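Crayfish Sunday at the Madomville place

Well, we finally did it! After two summers of saying "we should do a crayfish night," I stopped talking and put one on the calendar. Danjuma made the calls, Binta made the dip, and I ran around all afternoon moving chairs and hunting for bowls. I've put the gallery together for everyone who came (and everyone who swore they'd come next time — I'm looking at you, Teguh).

First up, the table with the crayfish on it.
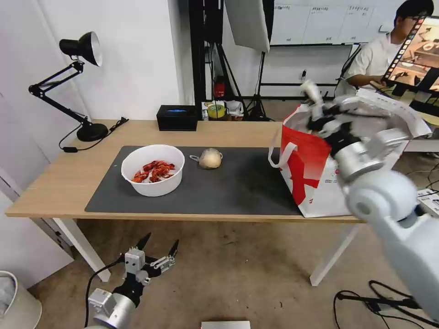

Page last changed: August, 9:40 p.m.

The red crayfish in their white bowl, and the big white shopping bag over on the right of the table. I love how bright those shells are! We kept the dark gray mat on the table, and the black desk lamp stayed in its corner, right where it lives the rest of the week. The tissue box got a spot too, and if you've ever eaten crayfish with your hands you know how that goes.

A few notes for those who asked:

The crayfish came from Võ, same as Chinyere's birthday. Call ahead, they sell out early on weekends. I paid 40 for the lot and would do it again tomorrow.

The table is the light wood one with the white legs that used to be in Sigita's front room. It's easy to wipe down, and I've now fed people on it more often than I've worked at it.

Binta's dip is mayo, lemon, a lot of garlic and a spoonful of something red out of a jar with no label. She says she'll write it down for me. She said that last year too — so if anybody was standing close enough to catch the amounts, send them my way!

We're doing corn next time, and more bread. Danjuma wants potatoes as well and has offered to peel them, which I'm holding him to. If you took pictures of your own, email them over and I'll add them to the page when I get a free evening.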